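Can a machine do your chores yet? Kitchen and workshop tips for people still waiting

Every few months a reader writes in to ask whether it is worth holding off on some dull job until a robot can be bought to do it. My answer has been the same for years and it is still no. Scrub the oven. What follows is a list of the jobs I get asked about most, what I have seen machines make of them, and how to get through them by hand in the meantime.

Floors

I will give the round vacuums their due. On a flat, dry floor with nothing left lying on it they keep the dust down, and I run one in the hall. It can't do the stairs and it eats bootlaces. If you own one, lift the chairs on to the table before it starts, and cut the hair off the brush once a week with a seam ripper, sliding the blade along the groove. Scissors take the bristles with them.

For corners you still need a stiff hand brush. Sweep out the corners first and let the machine collect what you have pulled into the open.

Washing up

The dishwasher is the best kitchen robot ever sold and people forget to count it. Clean the filter under running water with an old toothbrush, and put tall things at the sides so they don't block the spray. Loading it is another matter. I watched a demonstration at a trade hall in Ulholm where an arm put mugs into a rack, and it did it well enough, with 8 mugs all of the same make. My cupboard has perhaps two mugs that match.

Burnt pans: cover the base with water, add a spoonful of bicarbonate of soda, simmer for ten minutes and leave it to cool before you scrape. Wooden spatula, never a knife. Don't try it on bare aluminium, it goes dark.

Folding

A shirt is a different shape every time you pick it up, and that is what beats them. Anoma Roy, who ran the laundry at a small hotel in Nekham before she retired, reckons a decent hand can fold 50 towels while the kettle boils twice. The folding machines I have read about want each item clipped in by a person, at which point you may as well fold it. Her tip is to fold towels in thirds lengthways first, so the edges are hidden and they stack without leaning.

Sorting screws and small parts

Clyde Crenshaw has the joinery shop at Thibodeaux and was offered a sorting arm on trial by a firm called Folov. It picked up 97 screws out of 600 in a morning, and he spent the afternoon sorting the rest on a tea tray. I'm told newer ones are quicker. I'm always told that.

By hand, tip the whole lot on to a tray with a lip and pull out the biggest first. Drop the steel ones out with a magnet wrapped in a plastic bag, then turn the bag inside out and they fall free. Brass and stainless mostly stay behind, so that is two jobs in one. Label the jars on the side, not the lid, as lids wander.

Sharpening

Leave this to yourself or a good grinder. The pull-through gadgets take off too much metal. Use a wet stone, keep one angle, and draw a line of felt-tip along the edge so you can see where you are rubbing.

Clearing a cluttered worktop

This is the one the sellers like to show, and the one I am most doubtful about. Look closely at what the machine is being asked to sort out. In the computer-made picture I've used for this section, there's a toaster, a phone, a toy spaceship and a small white bottle on the same counter, and the gripper is holding none of them. 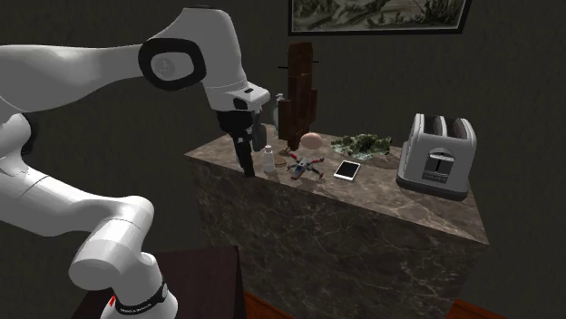
Where things go

Picking up is only half of it. A toy goes back to a bedroom, a phone goes to whoever is shouting for it, and a bottle might be for the bin or might be half full. You know which without thinking. A machine has to be told, house by house, and then told again when you move the cupboard round.

So do it this way. Take one washing-up bowl and go along the worktop from left to right, putting in everything that doesn't live there. Wipe behind you as you go. Then walk the bowl round the house and empty it room by room. Ten minutes, and you can do it with the radio on.

Unplug the toaster and let it go cold before you pull out the crumb tray. Shake it over newspaper, and brush the slots with a dry pastry brush. Keep phones well away from the wet cloth.

If the worktop is stone, stick to warm water and a drop of washing-up liquid. Vinegar and lemon will dull marble in no time, whatever the back of the packet promises.

Next month: limescale, and whether the window-cleaning gadgets stay on the glass. Mine is in the flower bed.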